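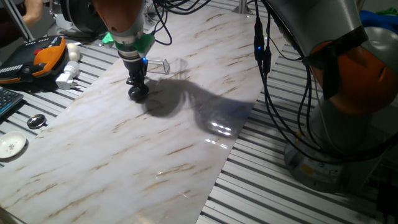 ## Teaching a planner to distrust shiny things

Ridwan Ong gets excited about glare. He writes the perception code at Kindholm, and his favorite part of the stack is a small filter called Flemine that decides which pixels deserve to be believed.

"A marble pattern with a gloss on it is wonderful," he told me. "Bright spots slide around whenever the wrist moves, and the veins stay put!"
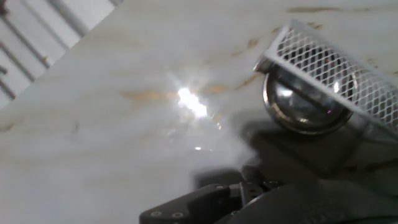

So Flemine compares views from different poses and throws out whatever drifts. What survives goes to the planner, Ututgate, which replans 4 times a second. The first version kept 4,000 points per view. Ong cut that to 401 ("don't ask about the one") and loved how fast it got.
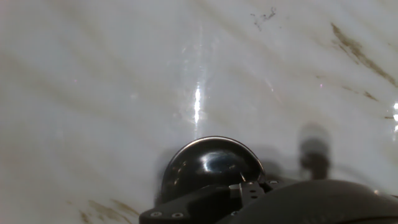 *Wrist view, with glare on the marble surface.*

Shadows come next. He wants the planner to work out where the arm's own shadow will fall and ignore it.

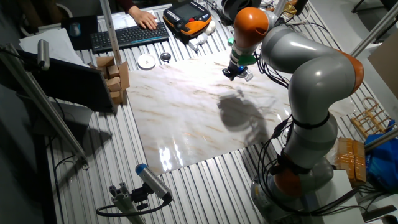 Hirose would sooner see the logging fixed first, and says a shadow model is no use if a bad plan can't be replayed. Ong grinned at that. "Fair! I'm doing the replay tool on Thursday."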